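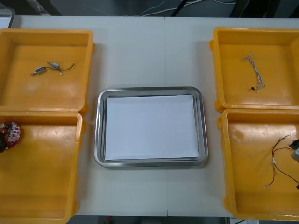
Skostance Community Help
Robotics and automation > Schools and clubs

Two arms, small parts with wires on: leads keep dragging other parts out of the bin
Posted by Aaliyah Dhillon, 31 August 2025
Viewed 847 times

I help run the robotics club at Hivimmont College and we are entering the Kowalchuk sorting round next term. The task is to take small electrical parts out of bins, put them one at a time on a tray in the middle, and put them back in the right bin afterwards. Two arms are allowed, one for each side of the table.

Our layout is four yellow plastic bins, two on the left and two on the right, with a steel tray between them. The tray is lined with plain white paper. The parts are ordinary bits and pieces: small cylindrical parts on thin wires, bundles of loose wire and some boards.

The students program the arms in Zirkeck. They teach a point above each bin, a point above the tray and a safe point in between. That side of it works well and I have no complaints about how they have done it.

The trouble is the wires. When an arm picks up one of the small cylinders it very often brings a second one along by the leads. Sometimes the second one drops off over the rim of the bin, and sometimes it gets all the way to the tray and we have two parts where there should be one. In July we ran 80 picks from the upper left bin and 21 of them ended with something where it shouldn't be. Most of those were dragged leads. A few were plain misses.

So far we have tried:

Closing the gripper more slowly. No difference.
Gripping the leads instead of the body. Worse.
Lifting higher before moving across. A bit better, but it costs time and the round is timed.

The rules say parts must lie freely in the bin, so we can't tape anything down or put dividers in. We are allowed to choose how they are laid out at the start. We can't change the bins but we can change the tray lining.

Is there a usual way of dealing with this? The students are 15 and 16, and I would like something they can do themselves and understand. I teach physics, so please go easy on the programming terms.

harrow_bench

We had much the same problem two years ago with a different set of parts. Three things helped.

First, lay the parts out properly. If you are allowed to choose the starting layout then use that. Put the bodies apart from each other and point the leads the same way, towards the middle of the table. What you don't want is one set of leads lying across the other. If they cross, the one on top has to be picked first, and the arm has no idea which one that is unless you tell it.

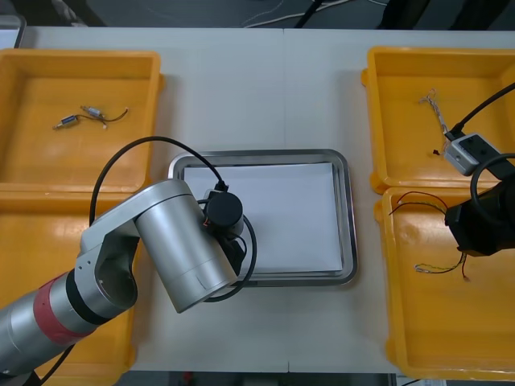

Second, change the order of the picks. I would guess your students take the nearest part first, as ours did. Take the part whose leads are on top, and write the order down on a sheet that stays with the bins. Whoever sets up the table then has to match the sheet. It sounds dull but it got rid of more failures than anything we did in the program.

Third, change the lift. You said going higher helped a bit. Try going up a short way, stopping for half a second, then moving back towards the end the body was pointing to before you go up the rest of the way. This pulls the leads out from the far end and they slide off whatever they were lying on. If you lift straight up, the leads come up as a loop and the loop is what catches the next part. In Zirkeck this is one extra taught point for each pick, so it is within reach of anyone who taught the others.

We ended up at 74 good picks out of 80 on our hardest bin. The ones that still failed were nearly all down to someone setting the table up in a hurry.

One more thing. Look at the cables on the arms as well as the wires in the bins. If there is a loop of cable near the gripper, run the whole movement slowly with a student watching only the cable. Ours touched the tray at one point in the cycle and pushed it a few millimetres each time, and we spent a whole afternoon blaming the camera.

Marek T

Get a bigger gripper or use suction. Wires are always a pain.

Aaliyah Dhillon

Thank you both. Marek, the gripper is fixed by the rules, and I can't see suction working on round bodies that size anyway.

harrow_bench, we hadn't thought about the order at all. They do take the nearest one first. I will get them to draw up a sheet. Do you leave both arms running while you test, or only one?

harrow_bench

One. Park the other well back over its own side and leave it there until the first side is reliable. Then bring in the second arm with the first one parked, and only after that run the two together. The tray is the only place they both need to reach, so make it a rule that an arm can't start moving towards the tray until the other one is back over its bins. You lose some time but you can win it back later by letting one arm do its pick while the other is placing.

pennyl

I judged a regional round last year (different competition, so check your own rules). Some points from that side of the table.

Check what counts as "on the tray". With us, leads hanging over the rim counted as on, provided the body was inside. Several teams wasted time trying to get the whole wire in.

Keep the paper flat. If it is a stack of sheets, the lower edge can lift and a part will roll against it. A single sheet cut slightly smaller than the base is easier to live with. Bring spares already cut.

Wire bundles with stripped ends shed strands. Have a student look over the bins between runs and pick the bits out - on a timed round we let teams do this before the clock started, but not after.

Number your bins on the setup sheet and always say the numbers out loud. "Upper left" means something different to the student standing on the other side of the table.

I don't agree that the pause in the lift needs to be half a second. Start there and bring it down until the failures come back, then go up one step.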